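シミュレーションでサイコロをつまむと吹っ飛ぶ問題、原因の切り分けと直し方 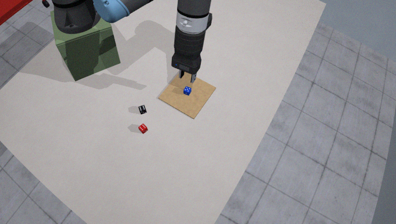

年末の休みに入ってからずっと、サイコロを段ボールの上に並べるだけのタスクと格闘していました。アームがサイコロに近づいて、指を閉じて、さあ持ち上がるぞ……というところで、サイコロがものすごい勢いで画面の外へ飛んでいくんです。初めて見たときは声が出ました。実機だったら眼鏡が割れてます。

結局、原因はひとつじゃなくて、いくつかの小さいミスが重なっていました。同じ症状で困っている人がいそうなので、私がやった順番のまま書いておきます。途中で遠回りもしていますが、その遠回りも込みで。

環境の話

シミュレータはZoranceを使っています。アームのモデルは職場の先輩のUsman Bukhariさんが作ったものをもらって、グリッパの部分だけ自分で差し替えました。ここ、あとで効いてきます。制御側はCesutwoodという自作の小さいスクリプト集で、目標位置を投げると逆運動学を解いて関節角を返してくれるだけのものです。名前に深い意味はありません。

設定の項目名は私の環境のものなので、ほかのシミュレータの人は似た名前を探してください。だいたいどれにもあるはずです。

まず症状をちゃんと見る

「飛ぶ」といっても、いつ飛ぶかで疑う場所が変わります。私は最初これをサボって、いきなり摩擦係数をいじり始めて半日つぶしました。

やることは簡単で、再生速度を落として、指を閉じる動作のところだけをコマ送りで見ます。ついでに接触点の表示もオンにしておきましょう。見るのは次のところ。

・指が触れる前にサイコロが動いている
　指の当たり判定の形が見た目より大きいか、置いた時点で床や段ボールにめり込んでいます。
・触れた瞬間に飛ぶ
　指の速度か、接触の硬さが怪しいです。
・しっかり挟んだあと、少し間をおいて飛ぶ
　握る力が強すぎるか、指が目標の開き幅まで無理に閉じようとしています。

私の場合、青いサイコロは触れる前からぷるぷる震えていて、黒と赤は挟んだあとに飛ぶ、という混ざり方でした。つまり別々の原因があったわけです。そりゃ摩擦だけいじっても直らないですよね。

手順1　アームを止めて、物だけ置いてみる

アームは初期姿勢のまま動かさず、サイコロだけ配置してシミュレーションを回します。正常なら静かに置かれたままです。

うちの青いサイコロは、これだけで震えました。理由は段ボールの高さです。段ボールをあとから足したのに、サイコロの初期位置の高さはマットに直置きしたときのままだったんです。そのせいで底が段ボールにめり込んだ状態で始まって、シミュレータが一生懸命押し出そうとしていました。黒と赤はマットの上なので平気な顔をしています。

直し方は、下にある物の上面の高さにサイコロの一辺の半分を足して、そこへほんの少しだけ隙間を加えた位置から落とすこと。ぴったりの高さを狙うより、ちょっと浮かせて自然に落ち着かせるほうが楽です。落ち着くまで60ステップ待ってからアームを動かすようにしたら、震えはぴたっと消えました。

手順2　指の当たり判定を表示する

見た目のメッシュと当たり判定のメッシュは別物です（わかってるつもりで毎回忘れます）。表示を切り替えて、判定のほうだけを出してみてください。

グリッパを差し替えたとき、私は見た目だけを入れ替えて、判定のほうは前のグリッパの太い指のままにしていました。画面では細い指が二本、少し開いて下を向いているのに、計算の上では倍くらい太い指がぶら下がっていたんですね。サイコロみたいに小さい相手だとこれは致命的です。

判定は単純な直方体で十分でした。細かいメッシュをそのまま使うと、計算が重くなるうえに接触点がちらちら入れ替わって、かえって不安定になります。指一本につき箱ひとつ。これでいきましょう。

手順3　閉じ方を変える

たぶん一番やりがちなのがここです。指を位置で制御していて、目標を「完全に閉じる」にしていませんか。私はしていました。

サイコロが挟まっているので指は絶対にそこまで行けません。でも制御側は差を埋めようとして力をかけ続けます。その力に上限がないと、サイコロは左右からぎゅうぎゅう押されて、ちょっと傾いた拍子に、梅干しの種みたいにつるんと飛び出します。あれは本当によく飛びます！

私がやった変更は次のとおり。

1. 指の力の上限を、もとの設定値100から30に下げる
2. 目標の開き幅を、ゼロからサイコロの一辺よりわずかに狭い値に変える
3. 閉じる動作を一気に指示するのをやめて、40ステップに分けて少しずつ目標を動かす

数値はうちのモデルでの話なので、そのまま写さないでくださいね。まず上限を下げて、持ち上げたときに滑り落ちるところまで行ってから、少しずつ戻していくのがおすすめです。上から下げていくより早く決まります。

手順4　それでもだめなら時間刻み

ここまでで黒は持てるようになったのに、赤だけ、たまに飛ぶ状態が残りました。たまに、というのが一番いやなやつです。

計算の時間刻みを半分にしたら出なくなりました。軽くて小さい物を硬い物で挟むとき、刻みが粗いと一回の計算で深くめり込んで、次の計算で大きく押し返されるみたいです。ただし当然遅くなります。最初にこれをやると、ほかの原因が隠れたまま計算時間だけが増えるので、私は最後に回すことにしています。

赤だけだった理由は、質量の入力ミスでした。桁がひとつ小さかった。直したら時間刻みを元に戻しても飛ばなくなったので、刻みは戻しました。なんだったんだ。

実機に持っていく前に

「シミュレーションだからいくら飛んでも平気」と私も思っていたんですが、Usmanさんにこの話をしたら、わりと真顔で止められました。力の上限がない設定ファイルを、そのまま実機用にコピーする人がいるそうです。はい、来月の私がやりそうなことです。

それで、次のものを足しました。

・起動時に指の力の上限を読みに行って、空欄だったらアームを動かさずに止まる
・物の速度がありえない値になったら、その時点で試行を中断してログに残す
・設定ファイルをシミュレーション用と実機用に分けて、実機用は手で書く

速度の監視は思ったより役に立っています。一晩回しておいても、どの試行のどのステップで飛んだかがすぐわかるので、朝に録画を延々と見返さなくてよくなりました。

実機で試すのは1月に入ってからの予定です。最初は力も速度も思いきり下げて、非常停止ボタンに手が届く場所で、指の間には何も挟まずに閉じる動作だけ確認します。サイコロを置くのはそのあと。可動範囲に手や顔を入れないのは、相手が小さいサイコロでも同じです。

追記

Atanasovという別のシミュレータに同じモデルを読み込ませたら、力の単位の扱いが違っていて、今度は指がまったく閉じませんでした。乗り換える人は、設定を写す前に単位の欄を見てください。こちらはまだ直していないので、続きは別の記事にします。

2022年12月29日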